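Eltberg Library to Close Main Floor for Six Weeks as Carpet and Heating Work Begins

21st April

The main floor of the Eltberg public library will close at the end of this week for six weeks while crews replace the carpet, repair the heating pipes under the reading room and move the front desk closer to the entrance.

The children's room and the small meeting room, which share a separate entrance on Parry Street, will stay open on their usual schedule. Public computers will move to the meeting room for the length of the work. There will be 12 of them, half the usual number, and sessions will be limited to one hour when others are waiting.

The town council approved the work in October after a leak under the reading room soaked a section of floor near the local history shelves. No books were lost, but the shelves had to be emptied and the carpet in that corner was taken up and never replaced. Regular visitors will know the spot by the plywood sheets that have covered it through the winter.

An inspection after the leak found that most of the pipes under the room date from the original building and are close to the end of their life. The council decided to replace all of them at once and to put down new carpet over the whole floor. The work was first planned for January but was pushed back so that the heating would not have to be shut off in cold weather.

Borrowing during the closure

Books, magazines and films already on loan do not need to come back until the main floor reopens. Due dates have been changed automatically, and no fines will be charged for anything that falls due during the closure. People who would like to return items sooner can use the drop box on Parry Street, which will be emptied twice a day.

Holds can still be placed by phone or through the library website. Staff will pull books from the main shelves each morning before the crews arrive and bring them to the children's room desk for pickup. Requests made before 6 p.m. should be ready the next working day. Items from the local history collection are the exception. They have been boxed and moved to storage at the town hall and cannot be requested until the shelves are back in place.

The newspaper table will be set up in the hallway outside the children's room. There is space for only a few chairs, and back issues will not be available.

Library cards from Eltberg will also be accepted at the Clasari branch, across the river, while the work is going on. The two libraries do not normally share borrowing rights for films, but Clasari has agreed to lift that rule until the Eltberg main floor opens again. Books borrowed in Clasari must be returned there.

Events and classes

Most of the spring program will go ahead in other places. The evening lecture series moves to the school auditorium, with the same start times as before. The tax help desk has finished for the year and is not affected. The Saturday chess group will meet in the lobby of the town hall, and the knitting circle has moved to the back room of the Flikorine bakery on the square.

The next talk in the lecture series is on factories and machines, and looks at how assembly work has changed since the first production lines. It is free and no ticket is needed, though the auditorium doors close once the talk begins.
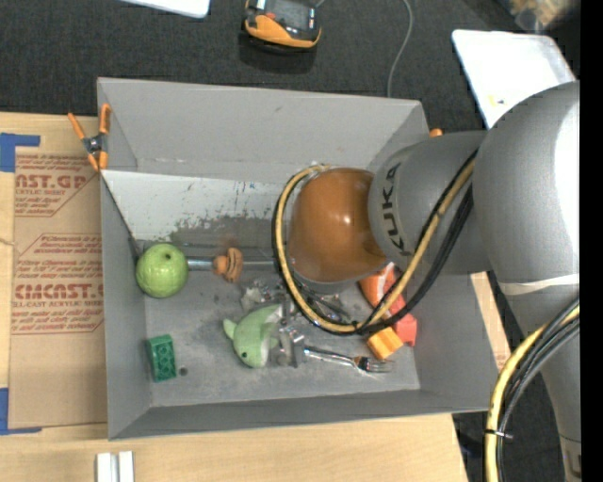 A KUKA robot arm reaching over an open gray bin.

Two other talks follow in May, one on river birds and one on the history of the ferry between Eltberg and Clasari. The ferry talk was to include a display of old timetables and tickets from the local history collection. That display has been put off until the boxes are back from storage, but the talk itself will be held as planned.

Parking and access

Ten of the parking spaces behind the library will be fenced off for equipment and deliveries. The two accessible spaces have been moved to the Parry Street side, next to the ramp. Drivers are asked to use the lot at the town hall when the remaining spaces are full. The bike rack will stay where it is.

Noise is expected on weekdays between 7 a.m. and 4 p.m., mostly in the first two weeks, when the old pipes are cut out. Story time in the children's room has been moved to late afternoon for that reason. No work is planned on weekends.

The council set aside $93,000 for the project, which covers the pipes, the carpet and the new front desk. The desk will be lower than the current one and will have a section that can be reached from a wheelchair. The old desk will be offered to other town departments first and then sold.

Not included in the budget is new lighting for the reading room, which visitors have asked for in the last two library surveys. The council is expected to take up that question in the fall, when it sets spending for next year.

The reopening date depends on the state of the floor under the old carpet. If the boards near the leak have to be replaced, the closure could run about a week longer — the library will post any change on its website and on the Parry Street door. Questions about holds, cards or events can be taken to the children's room desk during opening hours.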